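Spannung, Kante, Reihenfolge: Bettenaufbereitung in möblierten Wohnungen

Die Leiterin der Textilaufbereitung bei Emia ist für die Betten in den möblierten Wohnungen des Unternehmens zuständig. Vermietet wird monatsweise, zwischen zwei Mietverhältnissen liegt meist ein Vormittag. Das Gespräch fand im Februar statt, als in mehreren Wohnungen gerade die Matratzen getauscht wurden.

Am Anfang steht das Format. Emia verwendet in den kleineren Schlafzimmern Matratzen mit 160 Zentimetern Breite und 190 Zentimetern Länge. »Das Maß stammt aus dem Altbestand«, sagt sie. »Die Bettgestelle waren vorhanden und sind in gutem Zustand. Wir haben keinen Anlass gesehen, sie zu ersetzen, nur damit wir auf zwei Meter Länge kommen.« Die Folge ist ein höherer Aufwand beim Einkauf der Bettwäsche. Ein Spannbetttuch, das für 200 Zentimeter konfektioniert ist, liegt auf der kürzeren Matratze nicht straff und bildet am Fußende eine Querfalte, die sich auch durch Nachziehen nicht beseitigen lässt.

Bezogen werden die Laken inzwischen von Edetti, intern geführt unter der Artikelnummer 2977. Es handelt sich um Baumwollsatin in Weiß mit umlaufendem Gummizug. Vorher war ein Jersey von Ruller im Einsatz. »Jersey verzeiht mehr, weil er sich dehnt. Dafür verliert er in der Mangel die Form. Nach einigen Monaten waren die Ecken ausgeleiert, und das Tuch rutschte an der Längsseite hoch.« Gegen das Produkt wolle sie damit nichts gesagt haben. Für einen privaten Haushalt ohne Mangel halte sie es weiterhin für geeignet.

Auf die Frage nach der Farbe antwortet sie knapp. Weiß lasse sich bei hoher Temperatur waschen und über mehrere Lieferchargen hinweg mischen. Farbige Laken müssten nach Chargen sortiert werden, sonst sehe man den Unterschied zwischen zwei Betten im selben Zimmer. Farbe komme deshalb nur über Kissen und Decken ins Zimmer. Graubeige und Rosa sind die Töne, die sich im Bestand am häufigsten finden, teils uni, teils mit kleinem Aufdruck.

Bedruckte Kissen behandelt sie getrennt. »Der Druck liegt bei den meisten Hüllen auf dem Gewebe und ist nicht eingefärbt. Das heißt: auf links drehen, niedrige Schleuderdrehzahl, kein Trockner.« Reißverschlüsse werden vor der Wäsche geschlossen, Füllkissen nur bei Bedarf gewaschen und liegend getrocknet. Hüllen mit Rissen im Druckbild gehen in die Reserve und werden dort aufgebraucht, wo das Motiv zur Wand liegt.

Die Arbeit am Bett folgt einem festen Ablauf, der auf einer Seite beschrieben ist. Kissen und Decken werden zuerst an den Rand gelegt, danach wird abgezogen, gelüftet und die Oberfläche geprüft. Auf den Boden kommt nichts, auch bei Fliesen nicht. »Fliesen sehen sauber aus, aber in der Fuge liegt Staub, und den hat man dann an der Unterseite der Decke.« Gegenstände, die während der Arbeit auf dem Bett auftauchen, werden mit beiden Händen flach angehoben und nicht über das Laken gezogen. Sie habe genug Ziehfäden gesehen, die auf eine Schnalle oder eine harte Ecke zurückgingen. 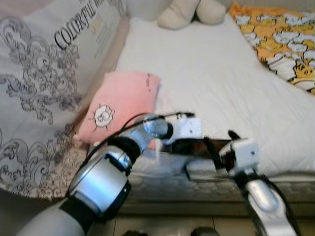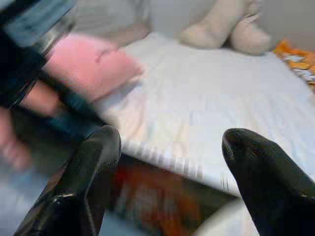
Als aufwendigsten Teil der Matratze bezeichnet sie die Seitenkante. Die Liegefläche werde durch Laken und Auflage geschützt, das Seitenband dagegen nehme Hautfett, Staub und Abrieb vom Bettrahmen auf. Gesteppte Bänder seien dabei schwieriger zu reinigen als glatte. »In den Vertiefungen der Steppung setzt sich alles fest. Wir saugen mit der Polsterdüse in Richtung der Naht, danach ein feuchtes Mikrofasertuch, fast ausgewrungen. Mehr Wasser darf da nicht hinein.« Ob das Laken die Kante ganz abdecken soll, ist bei Emia nicht einheitlich geregelt. Bei abnehmbarem Bezug darf sie frei bleiben, bei fest vernähtem nicht.

Der Matratzenhersteller Nambiar liefert die neueren Modelle mit umlaufendem Reißverschluss. Der Bezug lässt sich in der Hälfte teilen, sodass jeder Teil einzeln in die Maschine passt. Das sei ein Vorteil, sagt sie, habe aber den Nachteil, dass die Hälften verwechselt würden. Seit dem vergangenen Jahr werden sie mit einem Wäschestift am Innensaum gekennzeichnet.

Zur Spannung des Lakens gibt es ebenfalls eine Vorgabe. Zuerst werden die beiden Ecken am Kopfende aufgezogen, dann diagonal die am Fußende. Gestrichen wird von der Mitte zur Seite, mit der flachen Hand – leichte Falten bleiben und werden hingenommen. Das Bügeln am Bett hat sie abgeschafft. Es habe Zeit gekostet und sei nach der ersten Nacht ohne Wirkung gewesen.

Kissen kommen erst auf das Bett zurück, wenn das Laken sitzt. Für die Position gilt, dass sie an der Matratze oder am Kopfteil anliegen dürfen, aber nicht gestapelt werden. Gestapelte Kissen drücken sich gegenseitig ab, und die unterste Hülle hat bei der Übergabe einen Knick.

Offen ist die Frage der Auflagen. Derzeit laufen zwei Ausführungen parallel, eine mit Eckgummis und eine mit vollem Spannrand. Die erste ist schneller gewechselt, die zweite verrutscht weniger. Eine Entscheidung soll nach der nächsten Bestellung bei Edetti fallen, bis dahin wird bei jedem Wechsel notiert, welche Auflage auf welchem Bett liegt.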